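Print this page | E-mail this to a friend

Notes from the Fixture Room
Posted 17 November 2024 by the Zesimdale newsletter desk

So I finally got going on the paper holders, which I've been promising you since July! We cleared off the big white table first, because I wanted the small stuff sorted before anything went near a wall.
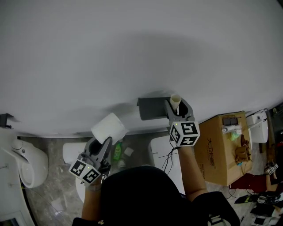

My rule for rolls is pretty simple (and I learned it at home, with a cat): if you can't swap one using one hand, you'll end up leaving it on the tank. The black holder passes for me. It takes a roll standing upright, so you just drop a new one on and go. I like black against pale gray walls too, especially with that thin black baseboard. 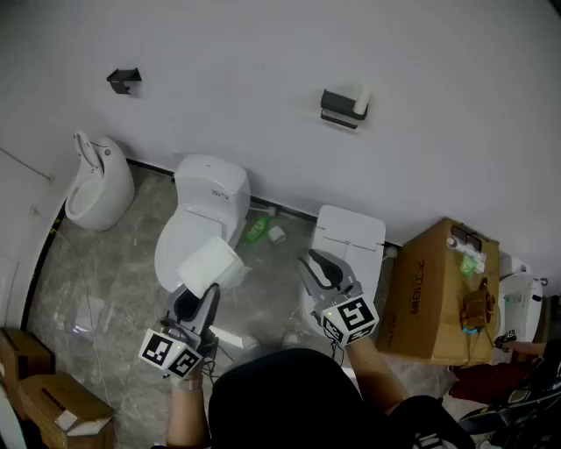

Next up is finding a proper home for the odds and ends, the bottles and spare rolls and so on, which keep landing on lids and boxes. I'm leaning toward a plain shelf, 300 mm deep, and 2 baskets. If you've got a better idea, drop me a note before I start drilling!

Contact: Zesimdale Newsletter, Room 503 | Copyright 2024 Zesimdale | Back to top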